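Progress report to the Sawatzky Fund
Project: The Greva Clothing Room, second period
Prepared by Omolara Nwankwo, project lead

Where we are

We are halfway through the grant and I'm so pleased with how this period has gone. The clothing room has been open every Tuesday since March, and the folding table (the thing I worried about most when I wrote the application) has become the busiest and happiest spot in the building. Families come in, find their size on the shelf, and leave with shirts that look cared for. That was the whole idea!

The grant for this period was $3000. Most of it went to shelving, laundry costs and the new sorting bins from Skuvia, and the rest paid for printed size labels. A full breakdown is in the budget sheet sent with this report.

Sorting and washing

Donations come in through the side door and are sorted the same day. Anything with a stain we can't lift goes to the rag bin, and everything else gets washed before it reaches a shelf. Our partner laundry, Skukska, gave us a standing slot of 14 loads a month, and we have used every one of them. The early loads came back with reds and whites mixed together, so we now bag by color before pickup. It adds a little time on our side and has saved us a lot of sad gray T-shirts.

Folding

T-shirts are the bulk of what we give out, and they are also what used to slow us down. People had learned to fold at home in every way you can think of, and the stacks leaned and slid all over the shelves. We settled on one method in April. The shirt goes down flat, the body gets smoothed toward the hem, the sleeves come in, and then it is folded in thirds to the width of the shelf divider. Dark and bright shirts are piled together for now, though I would like to split them by size once we have more shelf space.

The smoothing turned out to matter most. Soft cotton shirts hold small creases near the shoulders, and if those get folded in, they are still there when somebody takes the shirt home. Pink shirts, by the way, are the first to go in the children's sizes – we can't keep them in stock. 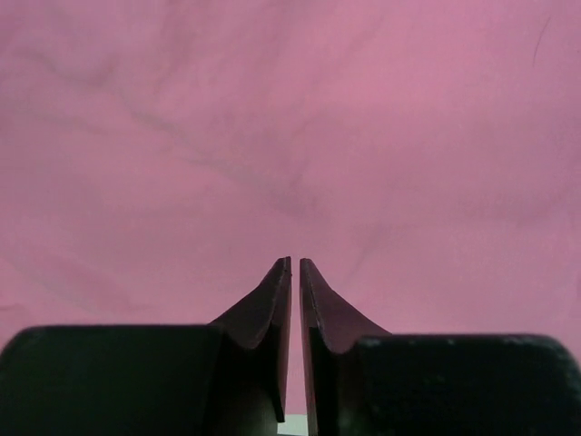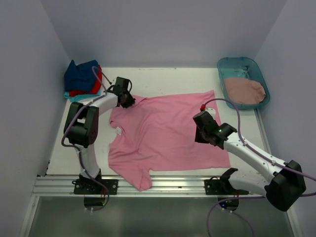 What we changed along the way

The original plan had folding and shelving on the same afternoon. It made for a very crowded room, so we moved folding to the morning and shelving to after lunch. We also dropped the idea of ironing. It was slow, the board took up too much floor, and a well-smoothed shirt looks perfectly good without it.

One item is behind schedule. The winter coat rack has not been installed, as the wall needs a stronger bracket than the one we ordered. The replacement is on its way and I expect the rack to be up before the end of June.

Next period

We plan to add 20 more shelf dividers, open a second morning for folding, and start a small section for baby clothes. I would also love to print a one-page folding guide to hang by the table – a draft is ready and I'll send it with the next report.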